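Skasidix tissue pads and braided suture set: bench review

November
By Maricica Bucur
Reading time: 7 minutes

The Skasidix set is sold as a refill for suturing practice. It contains five tissue pads in sealed trays and a box of braided suture, and costs £215 before delivery. I bought mine from Dumitrescu, who also stock the Prevus foam pads I have been using for the past two years, and I will compare the two where it is useful to do so. The lot number on my box was 1558. I mention it because tissue products vary between lots in a way that foam does not, and a reader with a different lot may get different results.

What is in the box

The pads come flat, one to a tray, with a film lid and an absorbent sheet underneath. The film peels from one corner and mostly comes away whole. On two trays it tore along the seal and I had to finish with scissors. The absorbent sheet sticks to the underside of the pad and is best left where it is, as pulling it off stretches the lower face and the pad will not lie level again.

The suture is packed separately on card winders. The card is stiff enough but the slots are cut too narrow, and the first turn of thread tends to catch. Drawing the thread out slowly solves this. Drawing it out fast puts a kink in it which stays there for the rest of the session. Needles are not included, which the product page states in small type near the bottom. Anyone ordering for a Friday class should check this on the Monday.

Delivery was chilled, in a foam-lined carton with gel packs. The trays were cold to the touch when I opened the carton. The leaflet gives storage instructions in four languages and disposal instructions in one.

Preparation

A pad needs to come out of the fridge well before it is used. Straight from cold it is firm and cuts like something much denser than it is. Given time on the bench it softens, and the surface takes on a slight gloss. I wiped the first pad down with gauze, which was a mistake, as it left lint on the surface and took away the moisture that keeps the thread moving. The other pads I left alone.

Lighting deserves a note. A moist surface throws back glare, and a strong lamp pointed straight down will bleach out the middle of the pad. I turned mine down a step and moved it slightly to one side. On foam this never comes up.

Pinning is the weakest part of the design. The tray has no clips or lugs, and the pad will creep towards whoever is pulling on it. I used a corkboard under a plastic sheet with four dressmaking pins, placed well outside the working area. Skasidix sell a holding frame for this, which I have not tried, and at its price I am not in a hurry to.

Cutting

The pads take a blade well. One steady pass gives a straight incision with clean lips, and the lips part slightly without being pulled. A second pass in the same line tends to leave a step part way down, so it is better to judge the depth first time. Depth is even across most of the pad. Near the rim there is a firmer band which I would avoid, both for cutting and for placing stitches.

These pads also bleed a little into the cut. The amount is small and uneven, and it gathers wherever the incision sits lowest. With foam the line stays dry and the far lip is always in plain sight. Once there is blood along the cut, the point of entry on the second lip has to be judged partly from where the tissue rises. That is a real gain for practice, and to my mind the main argument for paying the higher price.

Stitching

My standard test is a row of cross stitches, evenly spaced, along a single straight cut. The cross stitch shows up faults quickly. If the bites are unequal, the X leans. If the tension is wrong, one limb lies flat while the other stands off the surface. If the pad is too soft, the lips roll inwards beneath the crossing and the cut stays open at the bottom.

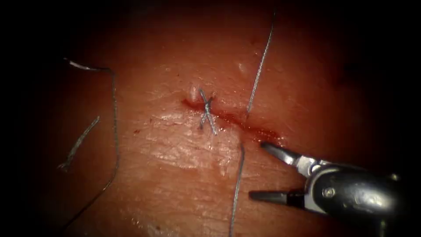 The braid holds a knot on the first throw better than I expected. With a smooth single-strand thread of similar weight, the first throw generally slackens while the second is being formed, and beginners answer by pulling too hard. The Skasidix braid stays where it is put. The drawback is drag. On the way through the tissue it grips, and if it is pulled quickly it will carry the lip of the cut with it and leave a small raised point. Wetting the thread first reduces this considerably.

Colour is worth a few words. The suture is a grey-blue which reads clearly against red tissue, including where the thread has picked up some blood. The Prevus thread is black, and on a dark red surface under a single lamp it can be hard to follow. When a length has been passed through both edges and not yet tied, being able to see where each end goes saves a good deal of fishing about.

Resistance to tearing is good. I pulled a series of test stitches until they failed, placing the bites progressively nearer to the edge of the cut. At a sensible distance the thread gave before the tissue did. Closer in, the tissue tore in a straight line towards the cut, which is the honest way for it to fail. Prevus foam crumbles, and the stitch then sits in a ragged hole that teaches the user very little.

The thread ends trim cleanly with decent scissors. With blunt ones the braid flattens and frays, and a frayed tail will snag on the next loop. I would leave the tails on the short side for practice work and keep loose lengths well away from the cut. An unused length lying across a moist pad sticks to it and has a habit of being picked up along with the one that is wanted.

Consistency

Four of the pads behaved alike. The fifth was softer on one side, and stitches placed there pulled through with less force than I would have liked. It was usable for cutting practice and I kept it for that. Small pale lumps of tissue can also be found at the surface of a pad or along a cut. They do no harm, but a bite taken through one needs a little more push, and it pays to look before choosing the entry point.

Dumitrescu answered my email about the soft pad within a day and offered a credit. I have no complaint there.

Working life

The leaflet says a pad should be discarded at the end of the session in which it is opened. I kept one going for 94 minutes before the surface began to dry and the thread started to squeak on its way through. A light spray of saline brought it back for a short while. After that the lips of a fresh cut no longer parted on their own, and there was no purpose in going on.

Both faces can in theory be used. In practice the lower face is marked by the absorbent sheet and has an uneven feel. I would count on one side only and treat anything further as a bonus.

Disposal needs thought before the purchase. These are tissue, and they cannot go in an ordinary bin in any building I work in. The Wekik collection box fits the trays if they are stacked on edge. Used trays smell by the following morning, so I would arrange the collection for the same day.

Comparison with Prevus foam

Prevus foam is cheaper, keeps on a shelf, and can be used again until it falls apart. For learning the order of throws in a knot it is perfectly good, and I will go on using it for that. It is poor at showing tension. A stitch that is far too tight looks neat on foam, whereas on the Skasidix pad the tissue beneath it puckers at once.

The Skasidix pads are the better choice once the knots are reliable and the work has moved on to spacing, depth and handling of the edges. They cost more, need a fridge, and commit the user to a session of fixed length. I would not buy them for a first lesson.

Points for Skasidix to look at

The slots on the suture card should be wider. The film lid needs a proper pull tab. The tray wants some means of holding the pad down, even if only a raised lip with holes for pins. The disposal instructions should be in the same languages as the rest of the leaflet, and the missing needles should be mentioned next to the price.

Verdict

Good tissue, good thread, careless packaging. The cut and the stitch both behave as they should, and faults in technique show up where they can be seen and put right. I have ordered a second box, and will add a note to this page if the new lot handles differently.

The set was bought at full price. Neither Skasidix nor Dumitrescu saw the review before it went up.

Contact | Text © Maricica Bucur | Back to top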